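How to sort out your spices (and keep them sorted)
By Mali Landeg
Updated 5/26/25

I put this job off for years, and then one wet afternoon in August I found three open packets of cumin behind the flour and decided enough was enough. It really doesn't take long, and if you have the radio on and a pot of tea to hand it's rather a nice way to spend a couple of hours!

Start by taking everything out. Give each one a good sniff, and rub a pinch between your fingers if you aren't sure. Ground spices fade much faster than whole ones, so anything that smells of dust can go on the compost without a second thought.

Next, wash your jars in hot soapy water and leave them overnight with the lids off. They must be bone dry before you fill them — even a drop or two left in the bottom will turn paprika into a brick. A funnel made from a rolled-up sheet of baking paper does the pouring beautifully.

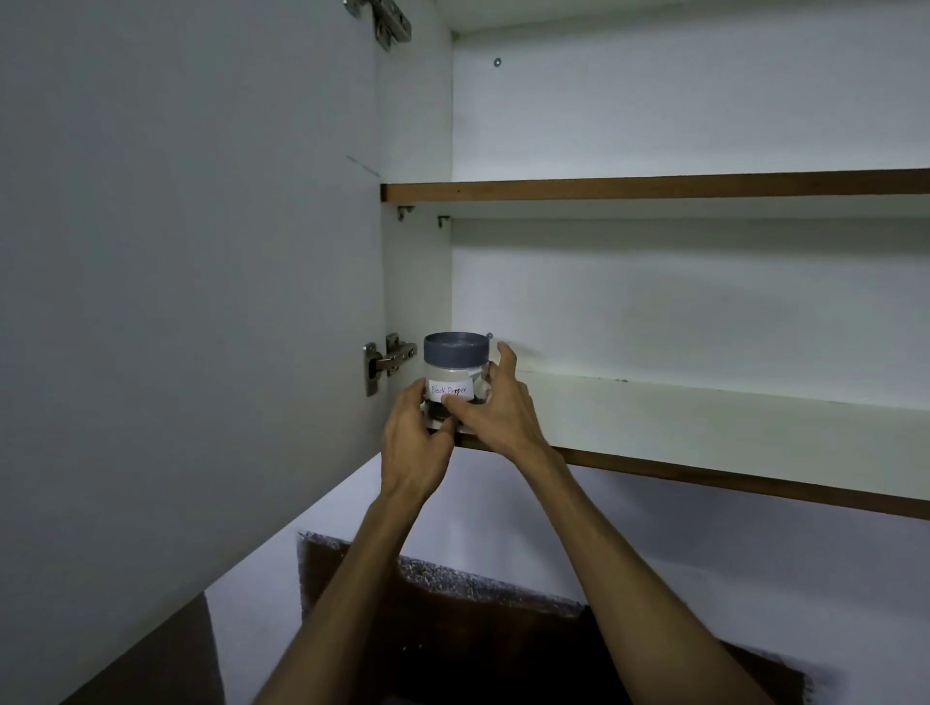
A handwritten label does the job nicely for black peppercorns.

Write the name on the front, and pop the date you filled it on the base in pencil. I keep whole spices for 2 years at the outside and ground ones for a good deal less (my mother would be horrified, she had nutmeg older than me).

Choose a cupboard away from the cooker and the kettle, as steam and heat are what spoil them. Put the things you reach for most on the lowest shelf, and tuck the mace and the star anise up above until Christmas comes round.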